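11/17/23

Friday, last full day on the speeches project before the break. Writing this up now so I don't lose the thread over the weekend.

Griltari finished its overnight pass on the commemoration set and didn't fall over this time. 2643 addresses in, all of them given at memorials, state funerals or anniversaries, going back to 1999. I had my coffee and read the log standing up.
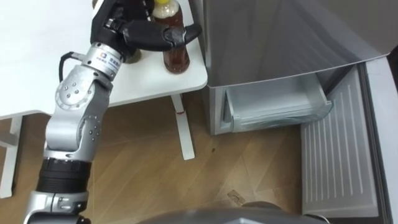
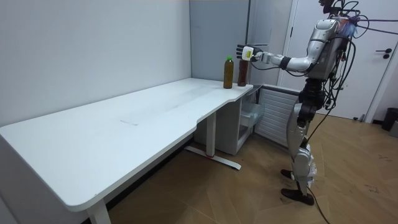

Robot, bottles and white table, two views.

OK, so the thing I wanted to know was how often a politician at a podium borrows a line of mourning from somebody else's speech, and whether they say where it came from. My guess back in June was that most of them credit it. Wrong! Griltari flagged 116 borrowed lines that I'd call solid after reading them by hand, and the credited ones are clearly the smaller pile. Haven't split it by country yet, that's Monday's headache.

The annoying part is scripture. The matcher treats a psalm the same as a quote from another leader, so half of yesterday's hits were just two people reading the same verse (in different translations, which is why the scores looked so odd). I moved all of those to a separate sheet and called it Hendine, same as the old stoplist, sorry to anyone who finds that confusing. Will rename.

Also found 8 transcripts where the text is what was handed to the press before the event and not what got said out loud. You can tell from the "check against delivery" line at the top. Those need to come out or get matched to audio. I tried one against the recording and the speaker skipped the whole quote – so it would have counted as a borrowing that never happened. Ugh.

The Szewczyk archive still owes us the radio addresses. Their last message said the tapes are scanned, whatever that means for tapes. I'm going to ask again in a nicer tone.

To do:
rerun without the press handouts
fix the date parser, it keeps reading day and month backwards on the European files
decide if a line quoted in a TV interview afterward counts (I say no, the Kikeck people say yes, their paper counted them)
back up the hand-coded sheet before anybody sorts one column again

Query I used is saved in the shared folder under borrowed_v3. Don't use v2, it drops anything with curly quotes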